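Small Parts Storage: Setting Up a Drawer Unit
Course handout, Workshop Organization, Larnutmont
Instructor: Veronika Rüegg
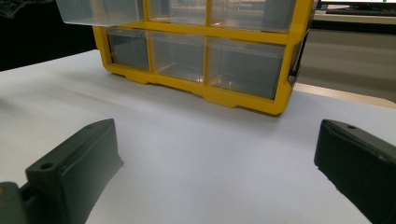 1. Before you fill anything

Put the unit on a clear table and open every drawer once. Clear plastic drawers in a rigid frame are fine for light hardware, beads, buttons and electronic parts. They are a poor choice for heavy items. For this course the limit is 300 grams per drawer, weighed on the bench scale.

Pull drawers with one hand and steady the frame with the other. A light unit will slide if you don't.

2. Sorting

Sort on a tray first, then move to the drawers. Start with broad groups (fasteners, connectors, spares) and split a group only when it takes up more than one drawer. Most people split too early and end up with ten drawers holding four screws each.

Use the wider drawers for long or awkward parts. Narrow ones are better for things you pick out one at a time. Leave 2 drawers empty — you will need them by May.

3. Labels

Clear fronts show that something is inside, but they don't tell an M3 screw from an M4. Label every drawer in use. Put the label low on the front so the contents still show above it. Write the part name first, then the size. Code numbers go on the inventory sheet only; the Mekonnen kit, for example, is listed there as 944.

4. Where the unit goes

Keep it at elbow height, back from the table edge, with room in front for a drawer to come all the way out. Close drawers after each use.

For next session

Bring a mixed box of parts from home and a blank inventory sheet. Consolacion Talavera has spare sheets in the supply room. Read the Tiltedetti chapter on labeling, first half only.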